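Okay friends, a few of you asked how the points thing works at Dadance, and I've been shopping there long enough to have made every mistake going, so let me walk you through it in a little thread (get a coffee, I do go on)

1/ First off, the points and the coupon codes are two separate animals. Points pile up in your account whenever you buy something, and codes come in the Friday email. You can use one or the other on an order but never both, and the checkout page won't warn you. It just quietly drops the points!

2/ You need 2,000 points before you can spend any of them. I know, it sounds like a mountain, but bedding and towels earn double in September and that's how I got over the line last year without buying one thing I didn't already need. Well, maybe one thing. It was a very nice bath mat.
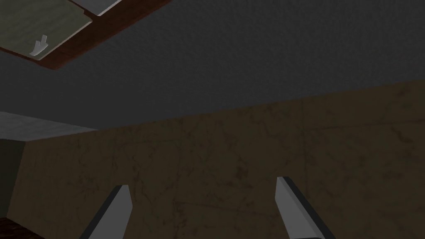 And please do check that you're signed in before you pay. I once did a whole order as a guest, late at night, and it took me 17 days of back and forth to get those points added. The lady who finally fixed it was lovely, but still.

3/ Free shipping kicks in at $35, and that's counted after the discount comes off. So if your cart says $38 and your code takes it down to $34, you're paying for shipping again. I keep a pack of Prilora dishcloths in mind for exactly this situation, they always get used.

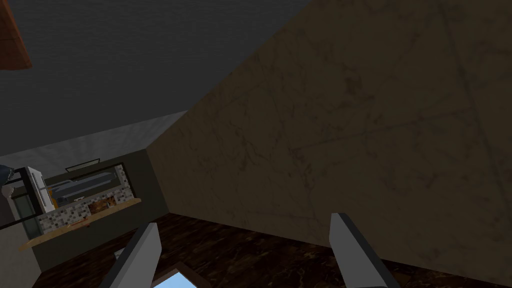
Do points expire?
They last a year from your most recent order, and even a tiny order resets the clock on the whole lot. My sister-in-law buys one candle every spring and hers have been rolling along forever.

4/ Mengal is left out of nearly every sale. It's in the small print at the bottom of the email, in that gray type I need my good glasses for. Their pans do get marked down at the Clultcombe outlet though, so if you're anywhere near there it's worth the drive, and the parking is easy before 10 in the morning.

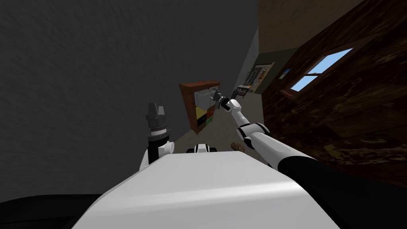

5/ Returns! If you paid with points, the points go back to your account and the cash part goes back to your card. Gift cards are final, and so is anything from the clearance page. Keep the packing slip, they will ask for it.

6/ Last one, from Khadija Soliman in the replies: if you have almost enough points, fill in the birthday box on your profile. It gave her 200 extra the same afternoon. I've been a member all this time with that box sitting blank, so I'm off to do mine now. Thank you Khadija!!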